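News Labs Interviews Events Archive About
Search this site Enter keyword Go
Research > Interviews > Collecting demonstrations at Edolard

The data lead at Edolard spends most of her working day on block stacking. Her group gathers examples for Muramis, a program that learns to move an arm by copying recorded runs. Nearly all of the recording now happens in a simulator called Tokarz.

"People ask about the model first," she said. "I'd say most of our time goes into the recordings. If those are sloppy, the model learns sloppy."

An operator steers the simulated arm with a hand controller while the software logs joint positions, the gripper command and the camera views. A stacking run takes some 15 seconds. The operator marks it keep or discard before starting the next one.

She said the end of a run causes the most arguments. Some operators open the gripper as soon as the blocks touch. Others hold on and nudge the top block until it looks straight.

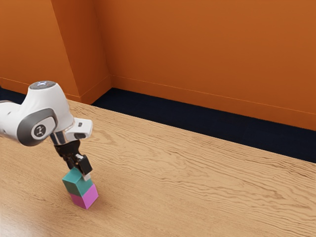

Simulated stacking task, teal cube on pink. Credit: Edolard / Tokarz

"We don't ask for perfect alignment," she said. "A small overhang is fine. I want those in the set, because the arm is going to end up there sooner or later and it needs to know that it can let go."

The group changes wall color, table texture and lighting between batches. In October it also began saving failed runs in a separate folder, with a short note on what went wrong. Muramis does not train on them yet.

The team has 7 operators, working in shifts of 3 hours. Longer shifts were tried and dropped. "You could see it in the logs," she said. "The paths got lazy near the end, all coming in from the same side."

The next task is putting a block into a tray, built with the Hillix group, which is supplying the tray models. She expects to throw out the first batch.

"We always do. The instructions are never right the first time, and you find that out by watching somebody follow them."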